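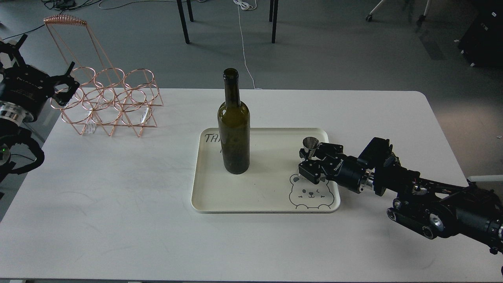

Pamunent Grippers: bar task recordings

Summary

This set compares two finger shapes on the same two-arm station in the Tangen lab. The task is to take a small metal cup, hold it above a serving tray and put it back without touching the bottle beside it. We chose the cup because it is narrow at one part and shiny, and both things make trouble for our controller.

Contents

300 episodes with the flat fingers, 60 with the grooved fingers. The second number is small as the grooved pair arrived only in November. Please do not compare success rates without looking at this difference.

Each episode has head camera video, joint positions for both arms, gripper opening and motor current. The other arm waits with open fingers during most cup episodes – its values are still recorded.

Known problems

Episode 1645 has no motor current. In episode 2585 the clocks of camera and controller do not agree, so use it only for video. Episode numbers continue from our older sets, therefore they are higher than the number of files.

The wine rack stays on the table in all episodes. It is never grasped in this version.

Contact

Recording: Boonmee Ratanaporn, Inna Savchuk
Labels and checking: Embla Bakke

Last change: 2024-12-16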